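Niteveck open afternoon, Valtetstead

The flyer promised "a complete home under one roof", and I have been to enough of these to leave my wallet in the car. Niteveck took over the old unit behind the Rajput tile warehouse in September and has been holding open afternoons since, 2 until 5, free entry, park where you can.
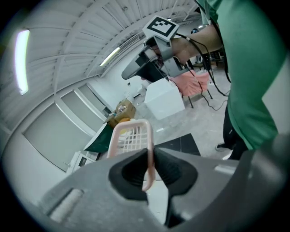
Storage is what I went for, as our bathroom has none. The firm's leaflet calls its range "considered", a word that usually adds a third to the price. I'm not convinced. A pink basket with a grid of square openings in the side is fine for towels, but small bottles tip over in that sort of thing and I have a cupboard full of proof. The pink chair with the thin black legs was more my wife's idea of a good buy. It stood out on the bare concrete, though most things would. How it would look on a carpet in a normal front room I couldn't tell you.

The bathroom pieces got more of my time. They call the vanity the Udden and want 700 for it, tap included, fitting extra. I can see the appeal of a dark top with a white basin — every hotel has gone that way — but our water is hard and I know who would be wiping it down. Having the basin over to the left does leave you a proper bit of counter on the other side, and I'll give them that. The green bath is 3,000. No, thank you.
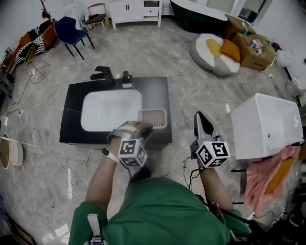

The vanity counter, with soap dispenser and ridged tray.

The tray is sold separately. I asked twice about delivery and got two answers, the dearer being 70 to anywhere in the county. Tea was free and not bad. We came home with a leaflet and will measure the alcove again before deciding anything.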